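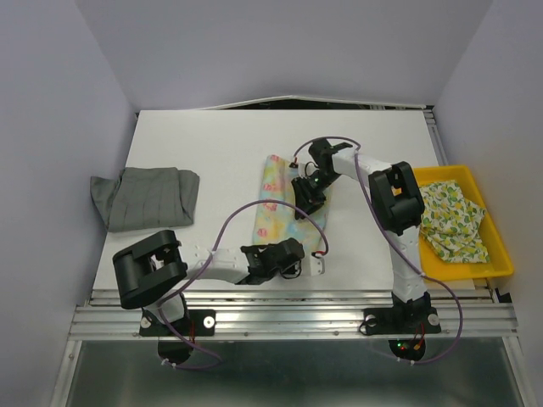 茶巾说“吸水力提升”，跟谁比？

三月份我家换了一批厨房用的布。旧的那几条边上已经脱线，洗完晾干以后硬邦邦的，擦玻璃杯会留一层毛。本来是件很小的事，去楼下杂货店拿几条就行，可我偏偏先上网看了一圈，结果看了两个晚上，买了三个牌子，还生了一肚子闷气。这篇就写写这肚子闷气。

先说包装上的话。Keridetti那款茶巾，纸腰封正面印着“吸水力提升70%”。我翻过来找小字，小字只说“实际效果因使用环境而异”。提升，跟谁比？跟它家上一代比，跟普通棉布比，还是跟一张塑料袋比？没写。怎么测的也没写：是把布整个泡进水里称重，还是滴一滴水看多久渗进去？这两种测法的结果可以差得很远。厚的布泡着称重一定好看，可我擦碗的时候要的是一碰就吸，拎起来沉不沉跟我没关系。

我给客服发了消息。对方回得很快，先叫了我一声亲，然后把包装上那句话又发了一遍。我再问对照样品是什么，她说“是我们实验室的数据哦”。再问实验室报告能不能看，说是内部资料。问到第三遍，她给了我一张五元券。

我也不怪客服，她手里大概就那几句话可以复制。我想不通的是，这么一个数字，写的人自己信吗？如果信，为什么不舍得多印一行字？腰封背面明明还空着一大块，用来印一段关于“生活的温度”的短文。

那条布卖53块，一条。我买了。对，我一边骂一边买了，因为评论里有人说它洗过以后越来越软，我就爱听这个。

到货以后的头一个星期它根本不吸水。新布上往往有一层整理剂，摸着滑，水珠在上面滚来滚去，这个我早知道，我妈那辈人买了新毛巾都先下水，从来不直接用。可包装上“即拆即用”四个字印得比牌子还大。我老老实实洗了四遍，温水，少量洗衣液，不放柔顺剂，它才像块能擦碗的布。至于到底比旧的强多少，我说不上来。可能强一点，也可能我花了钱，手上就觉得它强一点。

第二个是Lirnuder，走的是抗菌路线。我对“抗菌”两个字一向有点过敏。布发臭的原因，家里做饭的人都清楚：湿着团在水池边上，过一夜就有味。晾开、晾干，换得勤一点，味道自然小得多。现在有人跟你说，他往纤维里加了点东西，所以你可以不用那么勤快。这话听着太顺耳了，顺耳的话我都要再听一遍。

它的详情页很长，手机上要划很久。里面有两张培养皿的图，左边密密麻麻，右边干干净净，底下标注“示意图”。我反复看了那三个字。既然是示意，那右边想画多干净就画多干净。再往下有一句“经多次水洗仍有效”，多次是几次，又不说。一条厨房布一个星期至少洗三四回，“多次”要是指五次，那一个多星期就到头了，后面的日子我用的就是一条贵一点的普通布。

我做了个很土的对比。它和家里的旧布一起弄湿，拧到差不多的程度，都搭在水池边的同一根杆子上，第二天早上闻。第一个早上两条都没味。第三个早上两条都有点味，旧布略重。第二个星期再做，我闭着眼睛让家里人递给我，分不出来。这当然算不上实验，样本就两条布加一只鼻子，那几天我还有点感冒。我不会拿这个说它骗人，我只是说，它也没能说服我。

而且家里人指出，旧布用了三年，里面早就积了油，拿它来比本来就不公平。说得对。我后来又拿一条新的普通棉布来比，结果忘了哪条是哪条，因为两条都是白的。这部分作废。

第三个要说的是Clerngate，它不卖布，是个测评网站，我一开始还挺信它。页面清爽，没有弹窗，表格做得也整齐，一款一款打分，打到小数点后面。可是看久了不对劲。所有上榜的都是高分，最低的也算“值得考虑”。每一款后面都有购买按钮，页脚用很浅的灰字写着可能从链接中获得佣金。有佣金我不介意，人家也要吃饭。我介意的是表格里那一栏“手感”，居然也给出带小数的分数。手感怎么能精确到这个程度？是谁的手？冬天裂了口子的手，和刚涂完护手霜的手，摸同一块布是两码事。

我去年十一月也上过它一次当，买的是洗衣机清洁片，榜单第一。放进去转了一轮，出来的水确实浑，我当时很满意，觉得钱花在了明处。后来有一回没放清洁片，空转一遍热水，水也浑，浑得不相上下。从那以后我看见“出来的水都是黑的”这种评论就划走，水浑只能说明里面有东西下来了，功劳记在谁头上要另算。

写到这儿我也得查查自己的账。三个晚上（刚才写的是两个，第三个晚上是在下单和后悔）加上运费，我为几条擦碗布一共花了136块。杂货店那种素棉的，挂在收银台旁边，用一根橡皮筋捆着，我之前用了三年的就是它。要是当时直接拿一捆回家，省下来的钱够吃一顿不错的面。

有朋友看我抱怨，劝我干脆买贵的，说Fukuda那种一条要200来块，织法讲究，一分钱一分货。我对这句老话也有意见。一分钱一分货在菜市场里常常是准的，因为货摆在面前，你捏得着闻得到，摊主明天还在那儿。隔着屏幕就难说了，你付的那一分钱里有多少落到线上，多少落到腰封和拍照上，谁也不告诉你。贵的布里肯定有好布，可我没办法从价钱上看出是哪一条。

还有人说，吸水吸油看克重就行。我信过一阵子。克重高的布确实能装水，可它也干得慢，阴雨天搭在厨房里一整天摸着还是潮的，然后就回到发臭那个老问题。所以一味追求厚，我是不太赞成的，尤其是厨房没窗的人家。我现在偏向薄一点、织得松一点的，脏了不心疼，洗完甩一甩，半天就干。这只是我家的情况，我家朝南，水也偏硬，换个地方可能完全反过来。

顺便说说水硬这件事。我怀疑很多人嫌布变硬，毛病根本不在布上。水里的东西加上没漂干净的洗衣液，一层一层留在纤维里，再软的布也架不住。可是网上给的偏方也五花八门：倒白醋的，放小苏打的，还有人两样一起倒，看着冒泡很高兴。醋和小苏打碰到一起，先把彼此抵消掉大半，冒泡归冒泡，剩下的跟清水差不了多少。视频里冒泡好看，所以总有人拍。我试下来比较有用的办法无聊得很，就是洗衣液减一半，多漂一遍。

柔顺剂我是坚决不往擦碗布里放的。这一点倒不用谁来测评，放一次就知道，布摸着滑溜溜，碗擦了半天还挂着水。偏偏有的牌子既卖布又卖配套的柔顺剂，还做成套装打折。我看到那个套装页面的时候真的笑出了声，底下一排五星好评，不少写的是“很香”。

说到好评，我现在只看追评，而且只看隔了几个月才写的那种。刚收到货的评论基本是在评快递和颜色。“颜色很正”，好，那擦碗呢？“包装精美，送人有面子”，谁会送人擦碗布，好吧可能真有人送。隔了半年还肯回来写两句的人，要么特别满意，要么特别生气，两种都比当天晒图的有用。当然，追评也能买，我没有天真到以为它就干净，只是买起来麻烦些，麻烦的事做的人会少一点。

3月15日星期五，我照例看了一晚上各家的维权内容，越看越觉得茶巾这种东西是排不上号的。金额太小，也出不了人命，没人会为了一句“提升”去较真。大概也正因为这样，腰封上的话才越写越大。你说它违规，它可能真有一份报告锁在哪个抽屉里；你说它不违规，我一个花了钱的人又看不到那份报告。卡在中间，最后多半就是五元券了事。

我能做的很有限，列几条自己现在照着办的，各人看着用：

看见百分比，先找“与什么相比”。找不到就当那行字没印。
看见“多次”“长效”“持久”，问一句几次、多久。对方要是重复原话，就不用再问了。
带“示意图”三个字的图，划过去。
新布一律先洗，不管包装上怎么说。
先买一条，用满一个月再决定要不要补。我这回就是没忍住，一口气买了三样。

最后一条最难做到，满减的页面就是冲着它来的。凑单那几分钟里，我明明知道自己在干什么，手还是点了下去，凑进来一只沥水篮，到现在还没拆。

几条新布都还在用。Keridetti那条擦杯子，Lirnuder那条降级去擦灶台了，灶台擦完有油印，洗不太掉，但也还能用。旧的那几条剪成了小块，放在阳台，擦窗槽和鞋底。要是半年以后哪条明显比别的好，我再回来补一段，没补就是没看出区别。

评论区如果有人真的见过这类吸水测试的完整报告，带方法、带对照的那种，麻烦贴个出处给我看看。推荐牌子的就先不用了，我家抽屉已经关不上。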